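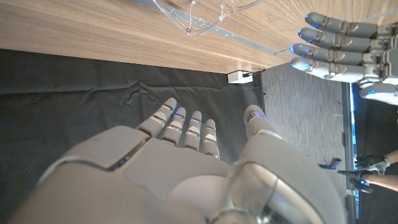 4 Tisch aufstellen und ausrichten

4.1 Allgemeines

Der Arbeitstisch Skondo wird vormontiert geliefert. Vor Ort sind das Gestell auszurichten, die Platte zu verschrauben und die Leitungen zu verlegen. Die Platte hat ein hellbraunes, fein gestreiftes Holzdekor, an ihrer Unterseite verläuft eine schmale graue Metallleiste. Sie dient als Bezugskante für alle Maße in diesem Abschnitt. Maße, die von der Plattenoberseite aus genommen werden, weichen um die Plattendicke ab und dürfen nicht in das Übergabeblatt eingetragen werden.

Für die Arbeiten nach 4.2 bis 4.4 sind zwei Personen erforderlich. Die Leitungsführung nach 4.5 kann von einer Person ausgeführt werden.

Benötigtes Werkzeug: Innensechskantschlüssel 5 mm, Wasserwaage, Bandmaß, Kreuzschlitzschraubendreher, Seitenschneider.

4.2 Untergrund vorbereiten

1. Stellfläche räumen und absaugen. Textile Bodenbeläge müssen glatt und ohne Falten liegen.
2. Abstand zur Wand von mindestens 100 mm anzeichnen. Bei Wandheizkörpern gilt der Abstand ab Vorderkante Heizkörper.
3. Lage der Steckdose prüfen. Sie muss bei aufgestelltem Tisch erreichbar bleiben.

Hinweis: Auf weichen Belägen setzt sich das Gestell nach. Die Höhe ist nach einem Tag erneut zu prüfen, siehe 4.6.

4.3 Gestell ausrichten

1. Gestell auf die angezeichnete Linie stellen. Nicht über den Belag ziehen, sondern anheben.
2. Stellfüße vollständig eindrehen.
3. Wasserwaage auf die hintere Traverse legen und die Stellfüße paarweise herausdrehen, bis die Traverse waagerecht liegt.
4. Schritt 3 an den beiden Seitenholmen wiederholen.
5. Kontermuttern von Hand anlegen, noch nicht festziehen.

Vorsicht - Quetschgefahr zwischen Traverse und Seitenholm. Beim Absetzen nicht in den Winkel greifen.

4.4 Platte verschrauben und Höhe einstellen

1. Platte auflegen und mittig ausrichten. Der Überstand muss links und rechts gleich sein.
2. Alle Schrauben von unten ansetzen und drei Umdrehungen eindrehen.
3. Schrauben über Kreuz festziehen. Keinen Akkuschrauber verwenden.
4. Höhe an der Unterkante der Metallleiste messen. Sollmaß für sitzende Tätigkeit: 70 cm. Zulässig sind bis zu 71 cm, sofern alle vier Ecken denselben Wert zeigen.
5. Kontermuttern festziehen und die Messung wiederholen.

Weicht eine einzelne Ecke ab, ist der betreffende Stellfuß nachzustellen. Unterlegscheiben oder Pappstreifen unter den Füßen sind nicht zulässig.

4.5 Leitungen und Anbauteile

Kleine Gehäuse werden mit dem Halter Clurkik unter der Tischkante befestigt, nicht auf der Platte. Der Halter wird geklebt. Bohrungen in die Platte führen zum Verlust der Gewährleistung.

1. Klebefläche mit Isopropanol reinigen und ablüften lassen.
2. Halter ansetzen und 19 Sekunden fest andrücken.
3. Gehäuse so einsetzen, dass der Leitungsabgang zur nächstgelegenen Tischecke zeigt.
4. Leitung ohne Zug zur Ecke führen und dort mit einem Binder am Gestell sichern.
5. Überstehendes Binderende bündig abschneiden.

Achtung - Leitungen dürfen nicht frei bis auf den Boden durchhängen. Mindestbiegeradius beachten, Leitungen nicht über die Kante der Metallleiste knicken.

Das Gewicht am Halter darf die auf der Verpackung angegebene Last nicht überschreiten. Mehrfachsteckdosen gehören in die Kabelwanne Veres (Zubehör) und werden nicht geklebt.

4.6 Nachkontrolle

Am Folgetag ist die Höhe an allen vier Ecken erneut zu messen. Bei Aufstellung an einem Freitag genügt die Kontrolle am nächsten Arbeitstag. Die Platte bleibt bis dahin weitgehend unbelastet - leichte Ständer und Behälter aus Kunststoff können stehen bleiben, Bildschirme und Geräte mit Gummifüßen nicht.

Die Werte werden in das Übergabeblatt eingetragen und gegengezeichnet. Ansprechpartner für Rückfragen zur Aufstellung ist Benedek Bárány, für Zubehör und Ersatzteile Boglárka Antal, beide Akitz Kundendienst.

4.7 Reinigung der Platte

Dekorfläche mit leicht angefeuchtetem Tuch in Richtung der Maserung abwischen. Scheuermittel und Mikrofasertücher mit Schleifanteil nicht verwenden. Die Metallleiste trocken abreiben, Klebereste des Halters mit Isopropanol lösen. Einwirkzeit siehe Abschnitt 7.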